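Notholm signs off its house rules for humanoid work

The two-armed robots at Notholm now have a rulebook of their own, and it's a good one! The lab adopted its house code for humanoid work in June, after six months of drafting led by Inger Østergaard, and it reads like something written by people who have spent real time beside the machines.

Much of it deals with hands. Operators must log which hand is fitted to which arm before a session starts, note every cable within reach, and keep people behind the striped floor tape while the arms are live. Efa Edwards, who trains new operators, pushed hard for a separate section on glass tables — she wanted slower approach speeds and a second person on the stop button, and she got both.
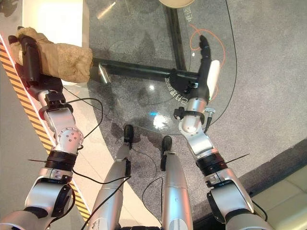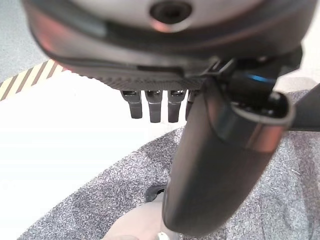
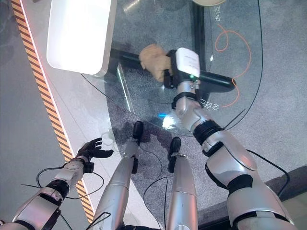

Humanoid work at Notholm, with the speckled carpet and striped tape in view.

What changes for operators

Every session now gets a written plan, a named lead and a short debrief. Villads Ladefoged went through 1,417 old session logs to see where time was being lost, and cable checks came up again and again, so they have moved to the top of the list.

"I thought people would grumble about the paperwork," he said. "They've been asking for more boxes to tick. It's terrific."

Sister lab Saster will try the code next, with Troels Egilsson organizing the first training day. Copies are available at the Notholm front desk, and comments on the glass table section are especially welcome.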